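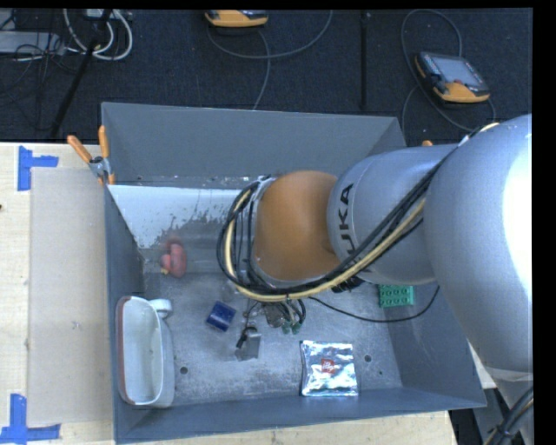 Speaker notes: Partial stock counts in small parts warehouses
Cluswood users' meeting, 7 May 2018
Speaker: Anum Paracha
Slot: 13 minutes plus questions

Slide 1. Title
Name, site, job. Skip the company history. Say up front that the slides will be on the meeting page and that the count sheet template is in the same folder.

Slide 2. Where we started
The Piltthorpe warehouse holds 995 part numbers, mostly fasteners, seals and fittings. Until last year we did one full count in April. Shipping stopped for two days. The book quantity was corrected once and then drifted for twelve months.
Point to make: the full count told us the size of the error. It did not tell us when the error happened, so we could not trace it to a receipt, a pick or a return.

Slide 3. What a partial count is
A fixed set of part numbers is counted each working day. Every part number comes up at a set interval. Differences are looked into the same day, while the paperwork is still on the desk.
Define the terms here. "Book" is the system quantity. "Shelf" is the counted quantity. "Variance" is shelf minus book, in units, with the sign kept. Do not average variances with opposite signs. Two sites in the last survey did this and reported almost no error.

Slide 4. Sorting parts into classes
Class A: high annual value or high pick rate. Counted every month.
Class B: counted every quarter.
Class C: counted twice a year.
We put 80 part numbers in class A. The first draft used value only, and it missed the cheap O-rings that go out on nearly every order. Henrique Peixoto reran the sort with pick rate added and 13 parts moved up.
If asked: classes are reviewed once a year. More often than that and the intervals stop meaning anything.

Slide 5. The cutoff problem
Spend the most time on this one.
A count is only valid against a book quantity taken at the same moment. Picks that are confirmed late show up as shortages. Receipts that are booked before they are put away do the same. Receipts put away before booking show up as overages.
Our rule: count before the first pick wave, with all of the previous day's picks confirmed and the receiving area cleared or listed. If the listing is missing, the count for that part is thrown out and repeated the next day.
Show the Hivby example. They counted at noon for six weeks and recorded large variances, nearly all of which cleared by evening.

Slide 6. Blind or open count
Blind means the counter does not see the book quantity. We use blind for the first count and open for the recount. Siiri Kinnunen will object from the floor that blind counts take longer. She is right about the time. Our figure is 60 seconds extra per location, mostly from writing down the quantity and unit by hand.

Slide 7. Units of measure
Packs against singles. Meters against coils. This was our largest single source of variance in the first quarter.
Fix: the unit is printed on the shelf label and again on the count sheet. Opened packs are counted as singles and entered on a second line.

Slide 8. Adjustments
The counter never posts the adjustment. Small variances are posted by the shift lead after a recount. Anything above the limit goes to Trinity Nguyen-Tran with the transaction history attached.
Reason codes: keep the list short. We began with too many and most entries ended up under "other."

Slide 9. What did not work
Counting by aisle. Easy to walk, but the classes got mixed and class A parts went too long between counts.
Counting on return from lunch. See slide 5.
Handing the whole job to one person. Counts stopped during vacation.

Slide 10. Open items
Consignment stock from Meireles is still outside the program. Eustaquio Arriaga is drafting the wording for the supply agreement.
Weigh counting for small screws needs a sample size rule. No numbers to show yet.

Questions
If time runs short, drop slide 9 and go straight to 10. Contact details are on the last page of the handout.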